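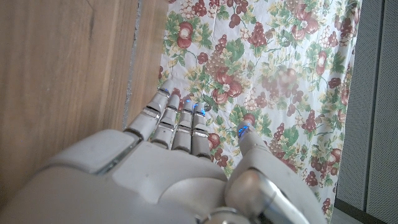

Part 4. Getting your fabric ready to cut

I know, I know, you want to get to the scissors. Me too! But the Cumeo table runner is long and narrow, and if the cloth is even a little off grain when you start, the finished thing will twist at the ends. So give this part an evening.

1. Wash and dry the fabric the same way you'll wash the runner later. Cottons with a floral print like to shrink the first time (my first Cumeo came out a good bit shorter than the pattern says, and I had already hemmed it).

2. Press it while it's still a touch damp. Lift the iron and set it down again, don't push it along, or you'll stretch the weave.

3. Lay the fabric out flat, print side up, and smooth it from the middle toward the edges with your open hand. Go slow. You're feeling for ridges as much as looking for them.

4. Find the direction of the flowers. Some prints have a clear top and bottom, and on a runner half your guests will see them upside down whatever you do. I pick the side that faces my chair.

5. Square up one short end with the ruler and mark it in chalk.

6. Measure 280 mm in from the selvage at both ends and in the middle, then join the marks. If the three don't line up, go back to step 3 and smooth again.

Note: The Gredus chalk wheel gives a finer line than a pencil and brushes off most prints. Test it on a corner first, especially on dark colors.

Caution: Don't cut on bare wood. Slide a mat under the cloth before the rotary cutter comes out. I have a lovely long groove in my own table from skipping this.

7. Pin along the chalk line, leaving 10 cm between pins. Slippery fabric wants more than that, so add extra wherever it creeps.

8. Fold the leftover piece and keep it! You'll need it for the corner patches in Part 6.

Now cut, and go on to Part 5 for the hem.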